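The Bin Without a Lid

Open-topped containers do most of the work in a sorting room and get very little of the attention. A look at depth, slope, colour and wear.

By Marlene Lins
2024-05-10

Surnden is a town with one house-clearance firm, and the firm is called Sonum. It takes the contents of kitchens, bathrooms and spare rooms, sorts them, and sells what can be sold. The furniture goes straight to the saleroom. Everything small enough to be held in one hand goes into a bin first, and the bins have no lids.

Anderson Rezende manages the sorting room. When he took the job the small goods were kept in cardboard boxes, which were free and came in every size. The boxes sagged when stacked, the flaps got in the way, and a box with something damp in it lost its bottom on the way to the bench. He replaced them over one winter with rigid bins of a single pattern. The firm now owns 2000 of them, kept in nested stacks along the long wall, and buys in further stock each December when the supplier clears its seconds.

The supplier is Odoi, a small maker of storage containers. Its catalogue gives more space to lids than to bins. Rezende has never ordered a lid. A lid has to be put down somewhere, and on a bench that is already full the only free place is usually on top of another bin, which is then closed as well. A lidded bin also has to be opened to find out what is in it, so it gets labelled, and the label goes out of date the first time the contents change. An open bin needs no label as long as it is shallow enough to see into.

Depth

How shallow is a matter of some argument. The standard Odoi bin is 22 centimetres deep inside. Standing at a bench of ordinary height, a person of average build can see the whole floor of it without leaning, provided the contents are in one layer. At two layers the lower one is partly hidden. At three the bin is a heap, and whatever is wanted will be at the bottom.

Dalva Caldeira sorts kitchen and bathroom goods and has the bench nearest the loading door. Her rule is one layer, with gaps. If the floor cannot be seen between the objects, the bin is full and the next one is started. This looks wasteful. A bin with a nominal capacity of 41 litres may hold a hairbrush, a bowl, a tin opener and a few other things, and most of what it contains is air.

The rule was tested a couple of years ago, when Arlindo Assunção, who drives the van, was asked to pack more tightly to save a trip. He did so for a month. The van made fewer journeys and the bench fell behind, as each bin had to be tipped out, spread, sorted and refilled. Glass was chipped in the tipping. The firm went back to one layer and accepted the extra diesel.

At home the sums are different, but the same fault turns up. The kitchen drawer that will not open has generally been filled to its volume, when it should have been filled to its floor area. Anyone tidying a cupboard into bins will do better to measure the floor of the bin and ignore the figure in litres printed in the catalogue. That figure is useful for rice, soil and laundry. For objects that have to be picked out singly it tells the buyer very little.

Slope

The walls of most bins lean outwards from the floor. This is done so that empty bins will nest, and so that the moulded ones will come off the tool. It has a second effect in use. Small round things that roll to the edge come to rest against a slope, and fingers can get behind them more easily than they could against a vertical wall. A coin or a bottle top in the corner of a straight-sided drawer has to be scraped along until it tips up.

The price of the slope is floor. A bin that measures generously across the rim may be a good deal smaller at the base, and it is the base that holds the single layer. Catalogues tend to quote the rim. Odoi quotes both, in a table at the back. Where only the rim is given, turn a bin over in the shop and measure the underside.

Odoi also sells a tilted stand, the Rider, which props the back of a bin up so that the contents face the person at the bench. Sonum bought 3 of them and uses one. Flat things behave well on it. Tubes, jars and anything cylindrical run to the front and collect there, and the gaps that the single layer depends on close up. Caldeira keeps hers for cutlery.

Colour

Grey is the cheapest colour in the catalogue and it is what nearly everybody buys. It is also a reasonable choice on technical grounds. Household objects are seldom mid-grey. A pink comb, a green peg or a white spoon will stand out against it, and so, less strongly, will wood and brass. Steel cutlery and dark pan lids do not, and for these Caldeira lays a tea towel in the bottom of the bin.

White bins were tried in the bathroom section and given up. Too much of what comes out of a bathroom is white or clear. Blue bins worked well with nearly everything but cost more, and in the late afternoon, when the light from the loading door goes, they read as black. Rezende has kept a stack of them for items waiting to be priced, where the colour serves as a signal and the visibility matters less.

Gloss has to be considered as well as colour. A polished floor throws back the lamp overhead, and a small object lying in a bright patch can be missed. A textured floor is better when new. After a few years of use there is not much to choose between them, for reasons that have to do with the next subject.

Wear

Marlene Kettler inspects the Sonum bins before each December order and decides which are to be kept. She came to it from a printing works, where she looked after steel trays, and she reads marks on a container in a fairly systematic way. Scratches running front to back come from things being dragged towards the person. Marks across the floor come from sliding about in the van. A worn ring in the middle means that something heavy with a foot, such as a casserole, has been turned round and round on the spot.
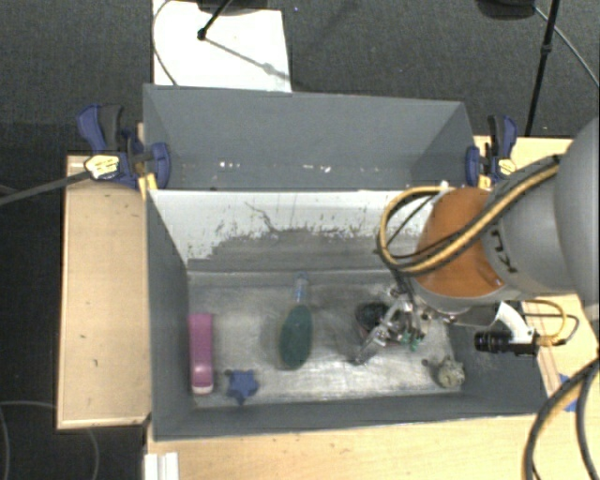
Walls wear differently from floors, and Kettler gives them more weight when she grades a bin. A floor takes its damage evenly and from above. A wall is rubbed by whatever is lifted out past it and knocked by whatever is dropped in carelessly, and most of this takes place low down, near the level of the contents. The usual result is a clean upper band and a shabby lower one. The back wall of the front bin in the picture has it very plainly, whitish across the upper part and scraped to grey lower down, with a speckled, irregular border between the two. The floor has scuffs, pale streaks and shiny patches, and on her scale none of those would count for much. The thin crooked line on the white part of the wall is the mark she would go to first, with a fingernail, to learn whether it was a surface mark or a crack. The long pink object at the far left makes the point about colour too: on that grey, scuffed or not, it is easy to pick out.

The fingernail test is the whole of her method for lines. If the nail catches, the bin is flexed gently at the rim while the line is watched. A line that opens is a split and the bin is withdrawn. A line that stays shut is noted in wax pencil on the underside and looked at again at the next inspection. A line that the nail passes over is a stain or a smear and is ignored.

Coated bins need a further check. Where a surface layer has begun to come away, the edge of the loss is rubbed with a dry white cloth. If the cloth picks up flakes, the bin is moved to tools and hardware and is no longer used for anything that touches food or skin. A stable edge that leaves the cloth clean is acceptable for most goods, though Kettler keeps such bins away from linen, which snags.

Washing does more harm than it is given credit for. The abrasive pads sold for pans will dull a smooth floor in a handful of uses, and grime then lodges in the scratches and calls for harder scrubbing. Sonum uses warm water, washing-up liquid and a soft brush, and the bins are dried upside down on slats before they are nested. Bins nested damp hold on to one another and are commonly damaged when they are pulled apart. The way to separate a pair that has stuck is to stand it on the floor, hold the lower rim down with both feet and twist the upper bin a little before lifting.

Buying for a house

For a household the requirements are modest. Buy one pattern, so that all the bins nest together. Choose a depth at which the floor can be seen from where you will be standing, which for a high shelf may mean no deeper than a baking tray. Mid-grey will suit most contents. Check the base dimensions against the shelf and the rim dimensions against the gap between the uprights, as a sloping bin can fit the first and foul the second.

Two bins are more useful on a table than one, set one directly behind the other, with the unsorted things in the nearer and the sorted in the farther. Caldeira works the other way about, far to near, on the grounds that it is easier to drop a thing accurately into a bin close to the body. Either arrangement will do if it is kept to.

Seconds are worth asking for. Odoi sells them from the yard gate, unboxed, and the faults are mainly in the colour.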